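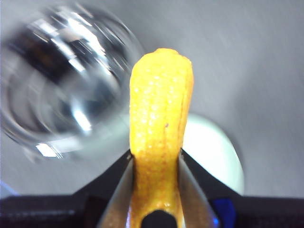 The reporter states that Fumum loses its button mapping every time it is started from Sustow, that the same build keeps the mapping when started from the file manager, and that reinstalling both packages made no difference.

Print | E-mail

Ticket 362: Fumum ignores saved controls when started through Sustow
Component: Fumum, Santoso port
Status: closed, fixed
Severity: normal
Opened: April

Reported environment

Santoso handheld, stock firmware, current update applied. Fumum build 730 from the package repo. Sustow installed from the same repo, default theme. Game data on the external card, saves on internal storage. No overclock, no custom kernel.

Steps given in the report

1. Start Fumum from Sustow.
2. Open Options, Controls. Swap Fire and Jump. Select Save.
3. Play a level. The swap works.
4. Quit to Sustow.
5. Start Fumum from Sustow again. Fire and Jump are back to default.

Expected: mapping is kept. Result: mapping is reset. High scores and level progress are kept in all cases.

First reply from maintainer

Not reproduced on build 730 with a clean home directory. Please attach fumum.cfg and the log from a failing start. To get the log, create an empty file named debug in the Fumum data folder and start the game once. The log is written to the same folder at exit. If the game is killed with the power slider the log will be empty, so quit through the menu.

Also please confirm whether an older Fumum was ever installed on this unit. Builds before 353 kept their configuration next to the executable and later builds keep it in the home directory.

Update from reporter

Log and config attached. An older build was installed before, exact number unknown. It was removed through the package manager. Additional observation: after quitting, Sustow can take up to 10 seconds to come back, with a black screen. Started from the file manager, the game quits immediately. Unclear whether this is related.

Analysis

The log from the failing start contains the following:

cfg: home not set, using cwd
cfg: trying ./fumum.cfg
cfg: open failed, using defaults
input: default map loaded

The log from the file manager start has a valid home path and loads the saved map. So the game does save its configuration, and on the next start it looks in a different place. Two questions follow: why home is not set, and where the file goes when it is written.

Home not set: Sustow clears the environment before it runs a program and passes on only the variables listed in its own env.list. On a fresh install that list contains HOME. On the reporter's unit the list was carried over from an earlier Sustow and lacks it. The package update script keeps a user-modified env.list, and it treats any file with a changed timestamp as modified. Changing the theme in the older Sustow rewrote the file with identical content, which was enough.

Where the file goes: the save routine resolves its path at the time of saving. Sustow sets the working directory to the folder of the executable. Partway through startup, Fumum changes directory to the game data on the external card. The read happens before that change and the write happens after it. The result is a fumum.cfg on the card that is never read again.

Reporter confirmed a fumum.cfg in the data folder on the card, with the swapped buttons in it.

Progress and high scores are unaffected. They go through the Perkis library, which has its own fallback for a missing home and resolves the path once at startup.

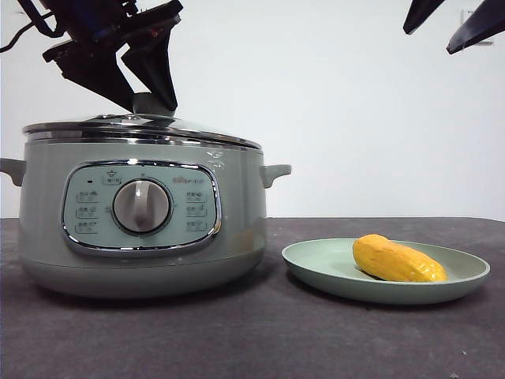
The slow return to Sustow was checked separately. At exit Fumum calls the Perkis shutdown function, which tries to flush its state to the home path, fails, waits, and retries. With home set the first attempt succeeds. The delay therefore has the same cause as the lost mapping and does not need its own ticket. The retry interval in Perkis is too long for a local write, but that is upstream code and has been reported there.

Workaround

Until the fixed packages are installed:

1. Quit Sustow to the system menu.
2. Open env.list in the Sustow folder with the text editor.
3. Add HOME on a line of its own. No equals sign, no value, no trailing space.
4. Save and restart Sustow.
5. Delete the stray fumum.cfg from the data folder on the card, or move it to the home directory if you want to keep the mapping.

Note: the text editor that comes with the stock firmware adds a blank line at the end of the file. Sustow accepts this. It does not accept Windows line endings. If the list is edited on a PC, convert it before copying it back. With bad line endings every variable in the list is ignored, and most programs will fail to start at all.

Note: do not delete env.list to force a new one. Sustow only creates it at install time.

Reporter reply: workaround applied, mapping is kept over several restarts and one full reboot. Return to Sustow is immediate. Asked whether the analog nub setting is stored in the same file, as this had also been resetting. Yes, same file.

Fix

Fumum: the configuration path is now resolved once, before any directory change, and the same path is used for reading and writing. If home is missing, the game asks the system for the user's home directory. If that fails too, it uses the folder of the executable and prints a warning to the log. An existing fumum.cfg in the data folder is imported on first start if there is none in the home directory. The old file is left in place.

Sustow: HOME is always passed on, whether or not it is listed. The update script now compares content instead of timestamps. User changes to env.list are kept as before.

Testing

Clean install: pass.
Update over build 730 with a good env.list: pass.
Update over build 730 with HOME missing from env.list: pass, stray file imported.
Update over a build older than 353: pass for controls. Screen scaling falls back to default because the old option name is no longer recognized. Set it again once in the video menu. Will not fix.
External card removed before start: the game reports missing data and exits, config untouched. Pass.
Started from file manager: pass.

Second user comment

Same symptom on a unit where Sustow was installed to the external card. The updated Fumum alone cured it, Sustow was left at the old version. Is that combination supported?

Maintainer: for Fumum, yes. Other ports that read the home path without a fallback will still misbehave under the old Sustow, so updating both is recommended. Known affected ports are listed in the Sustow readme. Please open a separate ticket for each of them and attach a log.

Closed. Fixed packages are in the repo.

Print | E-mail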